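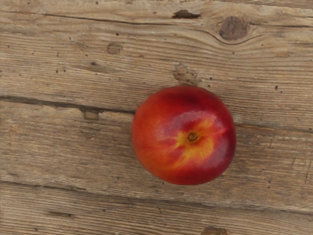

# Pirnside pond count: are we really saying 1000 dragonflies?

**marshlark**

Has anyone else read the new sign by the Pirnside pond? It claims "over 1000 dragonflies recorded here last summer". I've been walking round that pond for years with a pair of close-focus binoculars and I don't believe a word of it. Good site, yes. Four-spotted chasers, emperors, loads of common darters late on. But a thousand?

Does anybody know where the figure came from? I can't find a report, only the sign and a page on the Notach app that says the same thing in a nicer font.

**tussock_2**

It's from Notach. People log a sighting on their phone and it goes on the site total. I think the final figure was 1595, so the sign is being modest if anything.

**marshlark**

1595 what, though? Sightings or insects? If I sit on the bench and log the same male emperor every time he comes past I could do 500 before my sandwiches are finished.

**bogbeanie**

Oh come on, who does that? Most people log one or two and go home. My two girls loved it, they learnt the difference between a damsel and a dragon in one afternoon and now they correct their grandad. I'd hate to see it picked to bits.

**marshlark**

Nothing against your girls. I'm asking about the number on the sign.

**fenwader**

He's got a point. I had a look through the public records for the site. A good few are down as "dragonfly, unknown" with no picture. There's a golden-ringed in there too, on a still pond with no stream within miles. Possible, they do wander. I'd want to see a photo.

Also a scarlet darter. In Pirnside. In May.

**tussock_2**

The scarlet was flagged and taken out, I think. They do have people checking.

**fenwader**

It was still there at half seven this morning.

**copsehopper**

Old hand here, used to do a fixed walk for the county every week. The way you do it is same route, same time of day, decent weather, and you write down what you see within a set distance either side of you. You get much smaller figures and they mean something, because next year you can put them next to each other. A pile of phone records tells you where people with phones went. If it rained all July your total drops and the dragonflies may be fine. If a school visits, it shoots up.

I wouldn't say they're worthless. For first and last dates they're very good, better than anything I could manage alone.

**marshlark**

Agree with all of that. I'd be perfectly happy with a sign saying "1595 sightings sent in". It's the word "dragonflies" I object to. Does the total include damselflies, by the way? If it does, half of it will be azures.

**bogbeanie**

Who reads a sign that closely except you lot?

**copsehopper**

Whoever decides whether the pond gets dredged, I hope.

**sedgewick_road**

Been reading this one quietly. The same claim is doing the rounds for the Grultedau reserve, with 2132 on the leaflet. It has exactly the same wording, "over" and all the rest, so I suspect it's a template. I go there most weeks and the big lake has had fish put in it and hardly any weed left at the edges. It was far better ten years ago. Nobody reading the leaflet would guess.

**tussock_2**

Grultedau is a much bigger site, to be fair. And more visitors.

**sedgewick_road**

More visitors is what I'm saying.

**fenwader**

What do people make of the Sharifi mix, while we're at it? The garden centre has it on a stand with a card saying it "brings dragonflies to your garden". It's a packet of flower seed. They eat midges. They don't want the flowers, they want water to breed in and somewhere sunny to sit.

**bogbeanie**

I grew it last year and had a darter on it for a whole week!

**fenwader**

Have you got a pond?

**bogbeanie**

Next door has.

**fenwader**

Well then.

**bogbeanie**

He was still on MY flowers — and the bees were happy too. You can have a bit of both, you know.

**copsehopper**

A bamboo cane does the same job for a darter. Stick it near the water at a slant, bare tip, facing south. I've got six and they squabble over one of them.

**marshlark**

Back to the sign. I've emailed to ask three things: whether it's sightings or insects, whether damsels are in, and how many records had a photo with them. Will post the answer if I get one.

I'm doing a slow lap of the pond on Friday from eleven if it's dry, with a notebook. Anyone who thinks I'm wrong is welcome to come and count with me.

**bogbeanie**

We'll come if it's after school. Can't do eleven.

**marshlark**

Half three then, second lap. They'll still be flying if the sun's out.

**tussock_2**

I'll be logging mine on the app.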